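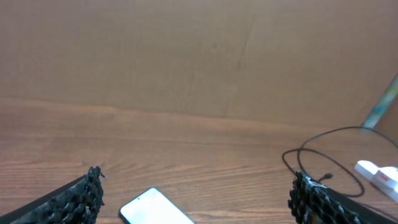 A wooden tabletop, with brown cardboard behind.

The Night Boat to Wuvivholm

by Niamh Sheehan

The ferry was late and Iman didn't mind one bit. She had a bag of warm chestnuts, a seat by the rail and a letter in her coat that said yes. Yes! She had read it on the bus and again in the queue, and once more in the ladies' at the terminal with her back against the hand dryer, which kept going off.

Dear Ms Ouazzani, it said, we would be delighted if you would come and ring with us.

Bells! Of all the things to be let in on at her age. She had started on a wet night in September, going up the tower at Plolwood only to get out of the rain, and found Enikő Vörös at the top in a man's cardigan, shouting at six people to listen to each other. By nine o'clock Iman had a rope in her hands and a blister coming up and she was so happy she missed the last bus.

And now Wuvivholm, where the bells were so old that sailors were supposed to have steered by them, and where you couldn't simply turn up. You had to be asked.

"Is someone sitting here?" said a man with a cello case.

"You are," said Iman, and moved the chestnuts.

His name was Hicham Lahlou and the case had no cello in it. It was full of cheese. He was taking it to his sister Bouchra, who had married an islander called Samir and opened a café, and who swore that nothing made on the island was fit to go on toast. The case was the only thing he owned with a proper handle.

"Do you play, though?" Iman asked.

"I used to. I sold it." He said this quite cheerfully. "What takes you over?"

So she told him. She told him about treble and tenor, about handstroke and backstroke, about the moment when the rope goes light and the bell is standing upside down over your head, the whole weight of it, waiting for you. She used the chestnuts to show him how the order changed, first one swapping with its neighbour, then the next pair, all the way down the bench and back again. He ate number four by accident and they had to begin again with a bit of cheese in its place.

"It's like plaiting," he said.

"It is! It's exactly like plaiting! Only you're one of the strands."

The boat had left by then. Neither of them had noticed it go. The lights of Fatola were a smear behind them and there was a good lively swell, the kind that makes you laugh when you try to walk to the tea counter. Iman went and came back with two cups and most of what had been in them.

"I wrote a piece once," Hicham said, when she had sat down. "For cello and bell. One bell. I never heard it, there wasn't a bell to be had."

"What note?"

"E flat."

Iman put her tea on the deck between her feet. She got out the letter, the lovely letter, soft at the folds already, and turned it over. Someone had copied out the bells on the back in blue ink, so that she'd know what she was coming to, each with its name and its weight and its note. She ran her thumb down. Old Sartori, the tenor, cracked and mended, too heavy for one person on a cold day.

She held it up to the deck lamp for him.

He looked for a long time. A gull had come down on the rail and was looking too, though more at the cheese.

"Practice is at seven," said Iman. "There's always somebody with a cello. On an island? In winter? There's bound to be."

"I haven't touched one in years."

"I'd never touched a bell!"

He laughed, and wiped his face, for the spray was coming over properly now and everyone else had gone inside. Then he began to hum, very low, beating time on the lid of the case. After a while he lifted one finger and pointed at her, and she saw what he wanted.

"Dong," sang Iman Ouazzani, at the top of her voice, across the black water.

"Later," he said. "Two bars later. Again."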